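Traltell Publishes Results From Store-Counter Robot Trial

Two-arm system handled everyday snack orders, with mixed results on soft and wrapped food
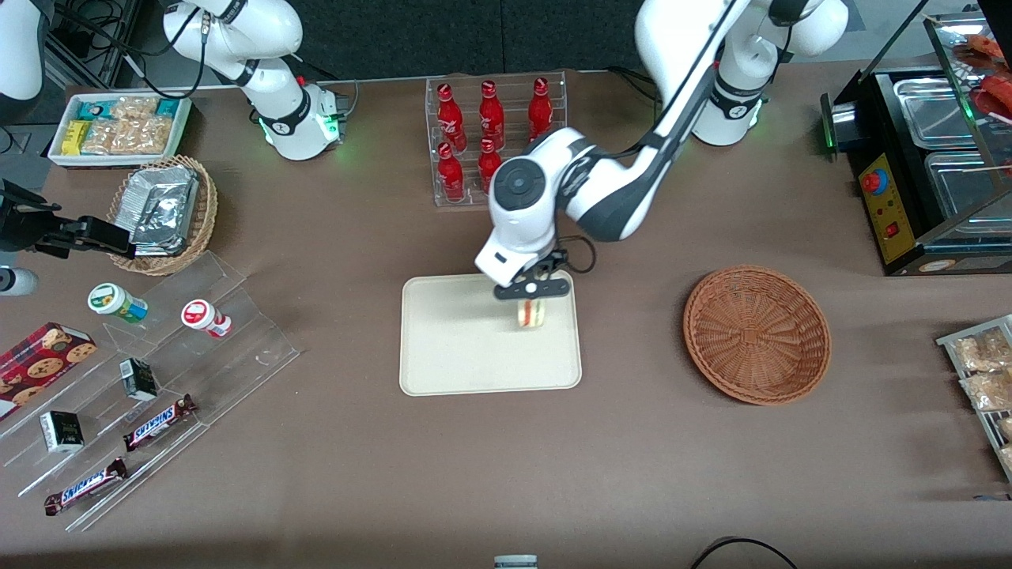
2 min read

DUSTBERG, February — Traltell, a developer of software for two-arm robots, today released results from a trial of robotic order picking at a convenience store counter. The trial asked whether a general-purpose robot can do the small, repeated jobs that fill a clerk's shift, such as putting a customer's order on a tray. The company's answer is that it can do some of them, slowly, and that a store could not yet leave it alone.

The work was carried out at Traltell's test counter in Dustberg with Worku, a regional chain of small food stores. Worku supplied the product list and the rules its own clerks follow when they put together an order. Tasks included moving a wrapped sandwich to a serving tray, taking a candy bar from a tiered stand, and picking a foil-wrapped item out of a basket.

Over the course of the trial the system attempted 3000 picks. Of these, 2737 ended with the correct item on the tray and no visible damage to the item or its wrapper. The remaining attempts were counted as failures, including those in which the robot got the right item but crushed it or dropped it outside the tray.

Boxed goods and candy bars gave the fewest problems. Soft items were harder. A two-finger gripper has to close firmly enough to hold a sandwich through its wrapping without pressing the filling out, and the right amount of force changes from one sandwich to the next. Clear bags were a separate difficulty. Light reflecting off the plastic often led the software to misjudge where a bag began and where the one next to it ended.

Speed remains well short of what a busy store needs. The median pick took 30 seconds from request to release. Worku's clerks do the same task in a few seconds, often while talking to a customer. Traltell said it expects to shorten the time but gave no target.

Several chores were left out of the trial altogether. The robot did not wipe the counter, refill the food warmer, check dates on labels or deal with a spill. Traltell attempted restocking in early tests and dropped it when bottles tipped over during placement. The company said cleaning in particular is further off than picking, as the work is different each time and there is no single point at which it is clearly finished.

Worku has no plans to put the system in front of customers this year. A second phase will look at overnight order preparation in a back room, where slow picking matters less and staff can check trays in the morning. That phase will use a product list of 800 items and a new set of gripper fingertips from Cleken, a maker of molded rubber parts.

Traltell will make its task list and scoring rules available to other developers on request. Video of failed attempts will be included — the company said these have been more useful to its engineers than the successful ones.

About Traltell

Traltell develops control software for two-arm robots used in retail and light kitchen work. The company is based in Dustberg.

Media inquiries: Traltell Press Office, Dustberg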